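Product Review: Sarantis Lacquered Serving Tray, Large
Published by the Wutasex Household Goods Review, September 2020

The Sarantis serving tray is sold by Vernden as a general-purpose tray for tea, light meals and the carrying of crockery between rooms. The model reviewed is the large size in deep red, with a thin gold-toned line at the outer edge. It was bought at the full retail price from the Vernden shop in Iledton and was used daily in a shared staff kitchen for 45 days. The assessment was carried out by Yuk-lan Kao of our kitchen and table section.

Finish and appearance

The surface is glossy and the colour is even across the whole tray. Our sample arrived without chips or bubbles in the lacquer. A high shine of this kind shows fingerprints readily, and users who dislike wiping a tray between servings may prefer the matt version in the same range. Under a strong ceiling light the reflection can be distracting on a dining table. On a dark worktop the red stands out well, and the tray was left on display for most of the review period.

The raised border is shallow. It held a small spill of tea, but a fuller spill of 173 millilitres ran over the side when the tray was carried at a slight angle. Buyers who expect to take full cups up a flight of stairs should bear this in mind.
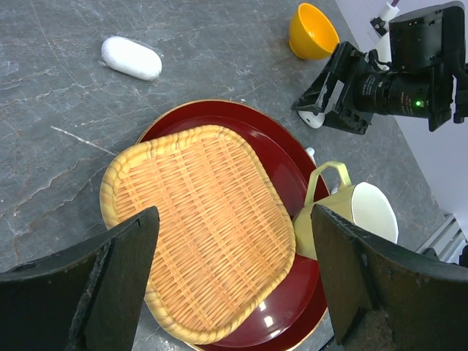
Use with baskets and mugs

Many households will wish to set a bread or fruit basket on the tray together with cups. Woven bamboo baskets sit flat on the lacquer but slide easily, and a square basket uses the available space poorly. With a large one in place there is room for a mug at the side and little else. A round basket of modest width is the better choice. The rougher undersides of cane and bamboo pieces are often said to scratch lacquer. We found two faint marks at the end of the period, both visible only when the tray was tilted towards a window.

Mugs with an unglazed foot should be lifted and not pushed. A thin cloth liner removes most of the difficulty, although none is supplied and the maker does not offer one in a matching shape.

Weight and handling

The tray weighs 726 grams on our scales, against the 700 grams printed on the label. The difference is of no practical importance. There are no handles, and the edge must be gripped from beneath with both hands. Two of our users with smaller hands found this tiring when the tray was fully loaded.

Cleaning

The instructions call for a soft cloth, warm water and mild soap. The tray must not be soaked or placed in a dishwasher. Tea stains came away without effort. Turmeric left overnight needed three washes and did not leave a lasting mark.

Assessment

Recommended for light table use. Not recommended as a main carrying tray. A smaller size is expected from Vernden in December and will be reviewed separately.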